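ok dollhouse thread. people keep asking in replies so putting it all in one place, typing fast between drop off and circle time

background for new folks: I teach a mixed age preschool room. been running a dollhouse corner for 7 years. have opinions

we got $2,000 this April for dramatic play stuff, whole building, not just me. so had to share with Seren Beddoe next door who wanted a market stand. she got the market stand. it's good, will do a seperate thread

first thing: open sides. get a house that opens on BOTH sides. the pretty ones with one open front = whoever gets there first puts their whole body in front of it and that's it for the morning

our old one was front only. so many arguments about shoulders

second: floor height. the gap between floors has to be bigger than a kid's fist holding a doll. sounds obvious. take a doll to the store. put it in the upstairs bedroom with your hand around it. if your knuckles scrape it's a no

looked at the Plereline house, the Ruvano house and a used Laaksonen that Elin Jarman was getting rid of when her program moved 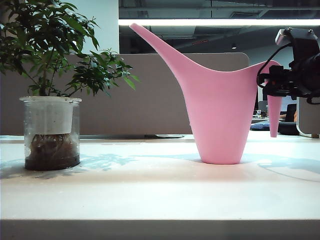

watering can and plant, pink and green, very spring

Plereline: gorgeous. curved stairs. the stairs come out. the stairs will come out every day and live in the block bin. no

also little paper wallpaper you stick on yourself. my kids would have that off by snack. they pick at tape on the floor for fun

Ruvano: plainer, open both sides, chunky floors, no stairs at all, just a hole and a ladder painted on the wall. kids do not care about stairs. the dolls fly up. always have

Laaksonen: bigger than the other two, heavy, smells a little like someone's garage. but the roof flips up and there's an attic and oh they love an attic. bad dolls go there. sick dolls too. one time a cow

we went with the Ruvano and then Elin just gave me the Laaksonen anyway bc she didn't want to load it in the truck twice. so now I have 2 houses

which brings me to what I REALLY wanted to say: two houses > one big house. by a mile

with one house it's all "I'm the mom no I'm the mom". with two houses there's neighbors. somebody has to knock. somebody borrows an egg. somebody is mad about a dog barking. the talking just goes way up

put them across the rug from each other, not side by side. side by side they turn into one mansion and you're back to fighting over the mom

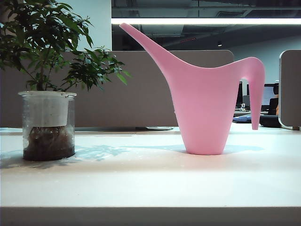 leave a road between. we used the gray felt strip from the car bin. don't tape it down, they like to move the road

ok dolls

don't buy the boxed family. or do, but buy more than one kind and dump them all together. mom dad girl boy baby in a box is one family and half my room doesn't live like that. grandma raising two cousins, dad and his roomate, that's who they want to play

Flurari sells singles. bendy, cloth clothes that stay on, lots of ages incl. teenagers (teenagers are super popular??? they get to drive)

we got 7 singles. started with those and mixed in the old ones. make sure you have enough grandparents. they run out first, there were tears over a grandpa in week one

and babies, get extra babies, babies vanish into pockets. check pockets at pickup. Hafþór Ladefoged in the toddler room found one of ours in a boot

oh toddlers: don't lend your tiny furniture to the toddler room. forks, lamps, phones, all of it goes in the mouth. he uses the chunky blocks as beds and it's fine

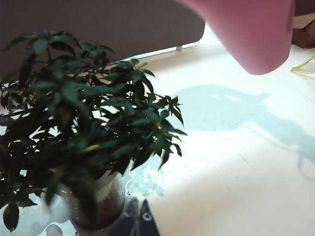 furniture!! less than you think. I put out beds, a table, a stove, a bathtub, a couch. that's it to start

the boxed furniture sets come with like a tiny toaster and a tiny vase and tiny magazines and it all ends up in one pile in the kitchen and then they don't play they just dig

add stuff slowly. one new thing on the rug at meeting, pass it round, ask where it should go. they argue about it for ages. great language time and costs nothing

bathtub gets used more than everything else. idk why. everyone is always dirty

fabric scraps for blankets instead of store ones. pinking shears on the edges so they don't fray. kids fold them. some of them fold for the entire play period, let them

q from yesterday: what about boys not going near it. put a vehicle there. tow truck, ambulance, whatever. once somebody has to get rescued from the attic the whole room is in

Man-sik Kang does his with a garage made out of a shoebox, door cut in the front, and says it's the busiest spot he's got. stealing this

q: do you tell them how to play. no. I sit on the rug and I'm the mail lady. I deliver a letter and ask who lives here and then I shut up. if they want me they'll tell me the mail lady needs to come to dinner

q: hitting dolls, shouting dolls, dolls getting locked out. mostly leave it. write it down if it keeps coming back, same kid same story, then go talk with the family. Huw Meredith trained me and he kept a little notebook on the shelf right by the house for this, I still do

cleaning: wipe the plastic ones, cloth ones come home with me in a mesh bag, cold wash. hair goes weird in the dryer. learn from me

storage: one basket for people one for furniture. photo label on each. do NOT sort by room you will lose your mind
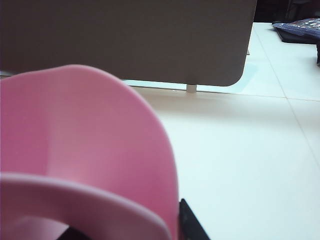 pink plastic, up close

last bit, where to get used ones. church sales, programs closing, grandparents' basements. check the hinges and check underneath for staples poking out. paint chipping = skip it unless you know what the paint is

if you're only buying one thing this year get the people. a cardboard box with good dolls in it beats a fancy house with the boxed family, seen it over and over

ok bell. will answer the dress up question tonite, and yes Seren I know I still have your scale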